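Why Wood Swells and Shrinks
Science for ages 9 to 12
Written by Tayla Tautahi. Checked by Tatiana Šimko.

A door that closes easily in winter may stick in a humid summer. The door has changed size. Wood takes in water vapour from the air and gives it back again, and its dimensions change as it does so.

What wood is made of

A tree trunk is built from very small tubes called fibres. Most of them run up and down the trunk, in the same direction that water travels from the roots to the leaves. This direction is called the grain. The walls of the fibres are made mainly of cellulose, a material that attracts water.

Freshly cut timber holds water in two places. Free water fills the hollow centre of each fibre. Bound water is held inside the fibre walls. When timber dries, the free water leaves first and the size of the board hardly changes. When the bound water starts to leave, the walls become thinner and the board shrinks. 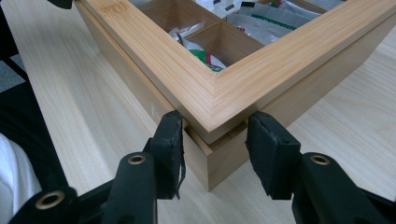
Shrinking is not equal in every direction. A board changes very little along the grain. Across the grain it changes much more. The movement that follows the curve of the growth rings is usually the largest of all, and this is one reason a flat board can bend into a shallow dish shape. Woodworkers call this cupping.

Bamboo

Bamboo is a grass. It has no growth rings, and its stem, called a culm, is usually hollow. To make flat boards, a factory splits the culm into strips, dries them and glues them side by side or in layers. Bamboo also takes in moisture and swells, mostly across its fibres.

Measuring moisture

Moisture content compares the mass of the water in a piece of wood with the mass of the wood when it is completely dry. Suppose a small block has a mass of 40 grams when dry and holds 2 grams of water. Divide 2 by 40 and multiply by 100. The moisture content is 5 per cent.

Try it yourself

You will need a thin, unpainted piece of softwood, a ruler, a pencil and a damp cloth.

Draw a line across the grain and measure it in millimetres. Wrap the wood in the cloth and leave it for 14 hours. Unwrap it and measure the same line again. Let the wood dry on a rack for 3 days, then take a last measurement. Record all your results in a table.

Words to know

Grain: the direction in which most of the fibres run.
Culm: the stem of a bamboo plant.
Humidity: the amount of water vapour in the air.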